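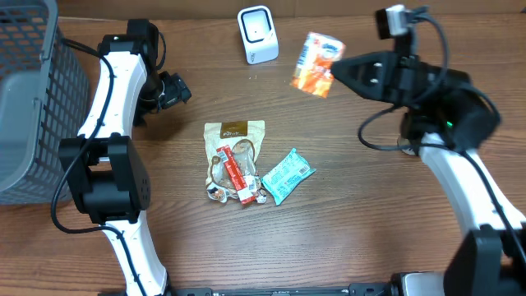 ## Snack basket for the craft table – keep or ditch?

**wcowie:** Grey plastic basket, holes in the sides, lives at the end of our wooden table and I love it! Snack packets go in, table stays clear for Monday club. I paid 40p for it in May.

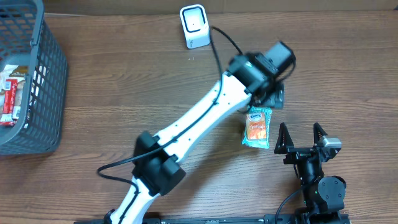
You can grab it with one hand too, and crumbs shake straight out over the bin.

**Hortensia B:** Sorry Wilma, I'm against. Baskets hide things. I found a packet at the bottom of mine from two clubs ago. A flat tray every time!

**gleice_a:** Trays slide about though. Basket for me, with a handle please.

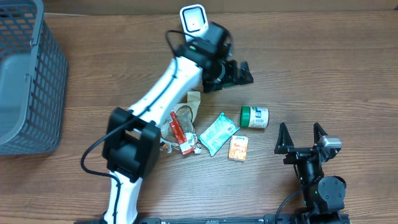 *Basket on the left, snacks still out in the middle.*

**Heriberto16:** Never mind the basket, what's on that table? Gorgeous grain. Mine's had Plunard wax on it since spring and it marks if you so much as look at it. 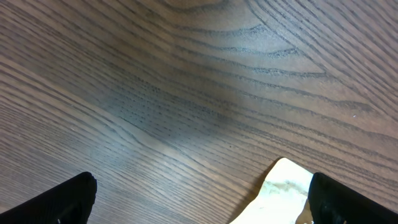 I'd put felt pads under any basket, by the way – plastic rims can scratch.

**Hortensia B:** Or use a tray with a cork bottom :)

**wcowie:** Felt pads ordered! Still no tray.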